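Chapter 4
Containers: Plates, Bowls, and Trays

In this chapter
Why a rim matters
Flat floors and sloped sides
Sorting small things by color
Words to know: rim, lip, base, liner

Open any kitchen cabinet and you are looking at one of the oldest good ideas people ever had. A dish is a surface with an edge, and that edge changes everything! Put a pea on a bare table and it rolls away. Put it on a plate and it stays for dinner. Potters, metalworkers, and plastics makers have been playing with that edge for a very long time, and the results are all over your home.

We will begin with dishes because you already know them so well. You have carried thousands of them, and your hands have learned things about them that you may never have put into words – how far a plate can tip before the food slides, where to put your thumb, which tray is safe to carry across a room. Our job in this chapter is to find the words.

Start with color. A band of color around a white dish is pretty, and it is also useful. Your eye finds the edge at once, even from across the table, and two dishes of nearly the same shape become easy to tell apart.
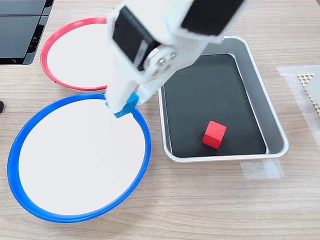
Figure 4.1 Two plates with colored rims beside a metal tray. A small red cube rests on the tray's black mat.

Look at the tray in Figure 4.1 and compare its sides with the rims of the plates. The sides flare outward a little and the corners are rounded. Round corners are easier to wipe clean than square ones, and a mat gives small objects something to grip. Bakers and mechanics both like trays of this kind, and jewelers do too.

Case study: The Girnow workshop
The Clistia Dish Works in Girnow once made 18 patterns of rimmed tableware. One February the workshop fired 4,000 plates and set aside 368 of them for uneven rims. The potters kept the rejects in a back room, and apprentices studied them by running a finger around each edge with their eyes closed. Try it at home with a plate you like. You will be surprised how much your finger notices!

Now for sorting. Give every dish one job, and a messy pile starts to make sense. A simple rule works best at first: one color of block per dish.

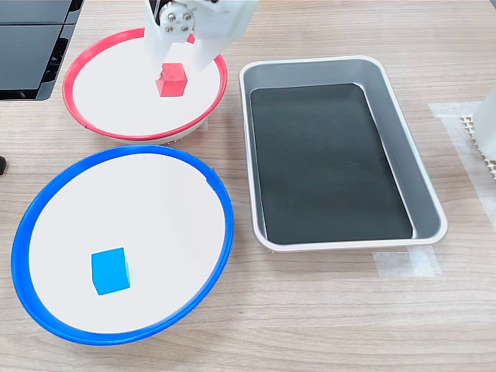 Can a dish with a low rim be used for sorting small blocks?
A low rim is fine as long as the blocks lie flat and the dish stays on the table. For beads or marbles, choose something deeper.

Activity 4A
Gather three dishes and a handful of small objects. Write down a sorting rule before you touch anything, then follow it. Trade tables with a classmate and try to guess the rule from the dishes alone. Section 4.1 begins with the rim, so keep your dishes nearby.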